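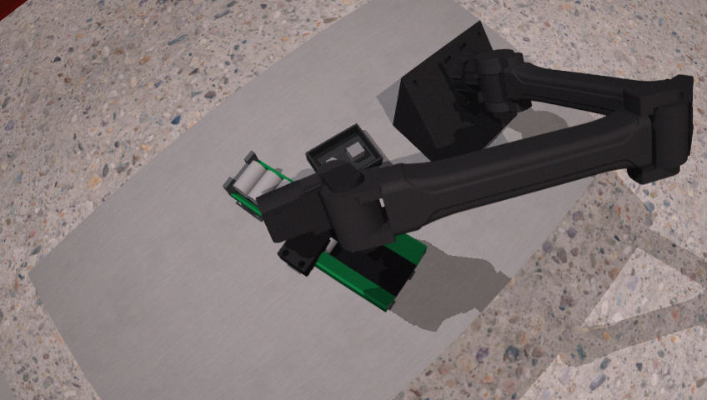

Student Work > Year 11 Geography > Local Area Reports

Print this page | E-mail this page

Where the Rain Goes: Stormwater on Cluvell Road

By Zarmeena Yousafzai

Introduction

Cluvell Road floods at the bottom end most years. The worst part is the dip outside the shops, where it meets Trundness Street. I chose this topic because I walk that way to school and have had to go the long way round more than once. My question was whether the flooding is caused mainly by the amount of rain or by what the rain lands on.

Background

The road follows an old creek line. My neighbour has a map from before the houses were built, and the creek runs almost exactly where the centre of the road is now. It was put into a pipe when the area was subdivided. The pipe still drains to Lumbao Creek, behind the football oval.

When water falls on grass or garden beds, a fair amount of it soaks in. When it falls on roofs, driveways and asphalt, nearly all of it runs off. Geographers call these impervious surfaces. The more of them there are uphill, the faster the water reaches the bottom.

Method

I marked out a 527 metre length of Cluvell Road, from the water tower down to the shops, and divided it into 6 sections. For each section I recorded:

- the main surface of the footpath and nature strip
- whether front yards were mostly paved or mostly garden
- the number of drain grates, and whether they were clear
- the slope, judged as flat, gentle or steep

I also put a rain gauge in our backyard and read it at 7 every morning in April. On wet days I went down to the dip after school and measured the depth of the water against the kerb with a ruler. 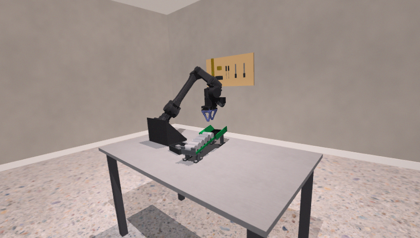

Results

The top two sections were the steepest and also the most paved. Many of the front yards there have been concreted for parking. The middle sections had wider nature strips and more trees. The bottom section is nearly all hard surface, because of the shops and their car park.

Rain fell on 10 days of the month. Water collected in the dip on 5 of them. The deepest water did not come on the day with the most rain. It came after a short, heavy storm in the afternoon, when the gauge reading was only the third highest. The wettest day had steady drizzle from morning to night and left a thin puddle in the gutter.

Two of the grates near the shops were blocked with leaves and chip packets the whole time.

Discussion

The results suggest that how quickly the rain falls matters more than the daily total. Paving at the top of the hill probably makes this worse, but I could not separate it from the slope, as the steepest sections were also the most paved. The blocked grates are another possible cause.

One month is a short period. My gauge was also partly sheltered by the shed roof when the wind came from the west, so those readings may be low.

Recommendations

The council could clear the grates before the wet months and plant a rain garden on the wide verge beside the Cleltetti bakery. Residents who are paving a yard could leave a strip of garden along the kerb side.

Last updated: 5 July 2020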